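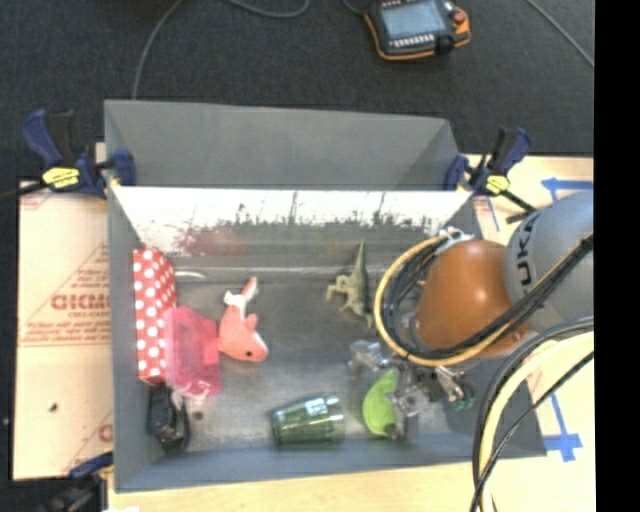
Trucos de taller para que el software de recogida no te amargue la tarde

Última actualización: julio

Llevo ya una buena temporada peleándome con el vaciado de cajones (lo de meter cacharros revueltos en una caja y que el brazo los saque de uno en uno), y como siempre acabo contestando lo mismo por correo, he juntado mis trucos en una sola página. Están sin orden, tal como me han ido saliendo de la libreta. Yo uso Wameck para planificar las trayectorias y Ultanano para la percepción, pero casi todo vale para cualquier otra combinación.

Empieza por el cajón vacío. Antes de echar nada dentro, guarda una nube de puntos del fondo y de las paredes, y réstala después en cada captura. Parece una tontería y a mí me quitó de encima la mitad de los agarres fantasma. Los cajones grises de plástico, cuando ya están rozados, engañan muchísimo: un arañazo con luz fuerte encima puede parecerle un borde al segmentador, y allá que va la pinza a coger un arañazo. Si cambias de sitio el cajón, aunque sea un pelo, repite la captura del fondo. No vale la de ayer.

Sujeta el cajón con sargentos. Los de barra, de los de carpintería de toda la vida, van de maravilla en las esquinas. Eso sí, ¡mételos en el modelo de colisiones! Los mangos sobresalen por arriba y el planificador no tiene ni idea de que existen si no se lo cuentas. Yo los pongo como cajas simples, más gordas de lo que son, y me olvido. No pierdas una mañana modelando el tornillo.

Cinta azul de pintor para todo. Una cruz de cinta en la mesa es un punto de referencia estupendo: llevas la punta de la herramienta hasta el centro de la cruz al arrancar y comparas la posición que da el robot con la que tenías apuntada. Si se te va más de 2 milímetros, toca recalibrar la cámara con el brazo, y no sigas hasta hacerlo. La cinta se despega sin dejar pringue y se ve bien sobre madera clara. Pon una segunda marca lejos de la primera, que con una sola no te enteras de los giros.

Los transparentes, a su propio saco. Un vaso verde translúcido tumbado, con sus estrías y sus brillos, es una pesadilla para la cámara de profundidad: te devuelve un agujero, o peor, el suelo que hay detrás. Lo que hago yo es sacar la máscara de la imagen en color, tirar la profundidad que caiga dentro y rellenarla con lo que se sepa del borde. En Ultanano hay que activarlo a mano, viene apagado. Con los envases de color rosa chillón que dejan pasar la luz me ocurre algo parecido, aunque por los cantos sí suelo rescatar algún punto.

Mezcla juguetes con cosas de casa. Un tiburón y un dinosaurio de juguete te dan aletas, colas y patitas, formas que no se parecen a ninguna caja, y así ves enseguida si tu generador de agarres solo sabe pensar en prismas. Mete también algo alto y estrecho apoyado en la pared. Las cajas de lunares me encantan para esto, porque el estampado confunde a los modelos flojos (los parten en trocitos) y te enteras pronto de lo que tienes entre manos.

Primero lo de arriba. Suena a perogrullo, pero el planificador no lo sabe: si una cosa negra está medio metida debajo de una caja, el agarre con mejor puntuación puede ser justo el de la cosa negra. Yo calculo un grafito de quién tapa a quién con las máscaras y penalizo todo lo que tenga algo encima. No hace falta que sea perfecto. Con una penalización suave ya se nota, y si la pones muy dura el robot se queda parado cuando dos objetos se tapan mutuamente.

Ojo con las mangueras. De verdad, ojo. Los modelos del fabricante traen el brazo pelado, precioso, y luego tú le cuelgas una manguera amarilla que hace un lazo enorme alrededor de la articulación y un manojo de cables negros por dentro. Ese lazo se mueve, se abre y se engancha. Añade una cápsula ancha alrededor de la articulación y limita el giro de la muñeca en el software bastante antes del tope mecánico. En Wameck yo penalizo además los cambios de configuración de la muñeca, y así el brazo deja de hacer esas piruetas de bailarina para coger algo que tenía justo debajo.

El cajón de destino también cuenta. Si tienes dos cajones pegados, uno para coger y otro para dejar, súbete un poco antes de cruzar la pared común y mira qué llevas colgando. Lo agarrado por la punta de la cola cuelga bastante más de lo que dice el modelo. Yo le sumo al objeto el largo de su lado mayor hacia abajo y con eso calculo la altura de paso. Se pierde tiempo, sí, pero recoger trozos de plástico del suelo lleva más.

Guarda la semilla. Cada planificación que lances, con su semilla aleatoria en el registro. Me pasé casi 400 intentos buscando un choque que no se repetía, y al final salió con la semilla 2131, que ahora tengo puesta como prueba fija y la lanzo cada vez que toco algo del planificador. Si la hubiera apuntado el primer día me habría ahorrado un buen disgusto (y muchos cafés).

Velocidad baja al estrenar cambios. Yo arranco al 20 por ciento, con la consola de mando donde pueda cogerla sin estirarme ni meter el cuerpo en la zona del brazo, y no subo hasta haber visto un cajón entero sin sustos. Esto va también por los cambios «que no tocan nada». Sobre todo por esos.

Para ver los registros uso Hutsuliak, que es feíto pero deja poner la imagen, la máscara y el agarre elegido en la misma línea de tiempo. Antes usaba Hivmont y me iba bien hasta que empecé a grabar nubes de puntos completas, que se le atragantaban. Si grabas solo imágenes, quédate con Hivmont, que la búsqueda por etiquetas es mucho más cómoda. Y ponle a cada grabación una nota de lo que había en el cajón, aunque sea «tiburón, vaso, lo de siempre». La captura del fondo vacío guárdala en la misma carpeta, que luego se busca y no aparece.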